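Ellow Forum > Student Builds > Arm and manipulator projects
Thread: Cirnlow entry, cube placement on the green board

wokov_build
Our club entry for the Cirnlow pick-and-place task. The arm is a servo chain with a two-position routine: lift the red cube, set it down on the green board. Control loop runs at 100 Hz. We logged 415 attempts in September and 347 met the placement tolerance. The misses are nearly all in yaw. 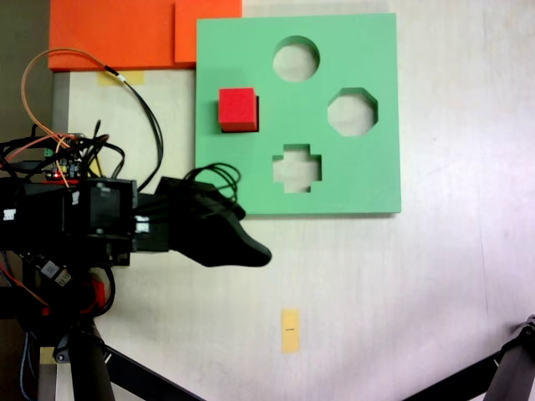 The tolerance is measured from the cube's centre, so a small rotation costs nothing until the corner fouls the edge of a hole. I would like to fix it before we move on to the second board.

karaca_t
What are you using for a zero reference? If you home by hand each time, the yaw error is probably in the base joint and the gripper is only passing it on.

wokov_build
Tape mark on the table. Homed by hand, yes.

pin_header
Disagree with karaca_t. Base error would shift the cube sideways as well, and he says the position is fine. I would look at the finger first. A rounded tip lets the cube turn as it closes. Also check the cable loop at the wrist, because ours pulled on the last joint at full reach.

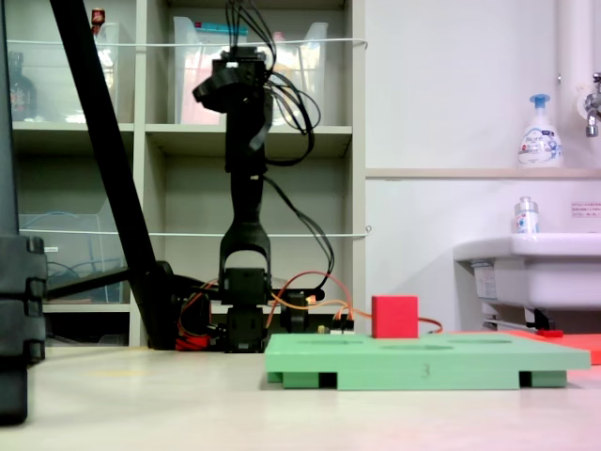

Re: Cirnlow entry, test order

karaca_t
Position is "fine" within a tolerance we have not been told. Suggested order:
1. Home against a hard stop, then repeat 100 placements.
2. Change the finger pad only, and repeat.
3. Re-route the cables last — it is the most work.

pin_header
I would swap 1 and 2, but the method is sound. Do not change two things at once.

wokov_build
Tolerance is 4 mm, sorry, should have put that in the first post. I will do the hard stop first as I have the bracket already. Side view at table height, for anyone checking clearances: 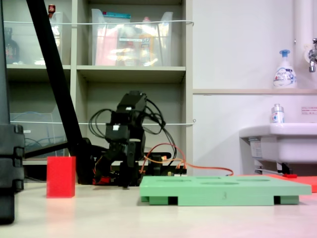
Arm, red block and board no. 3, seen from table level.

pin_header
Thanks. What is the servo update delay set to?

wokov_build
1000 microseconds between joints. Can go lower, but the base servo starts to buzz.

karaca_t
Leave it alone until the homing runs are done. Post the raw log as well as the averages.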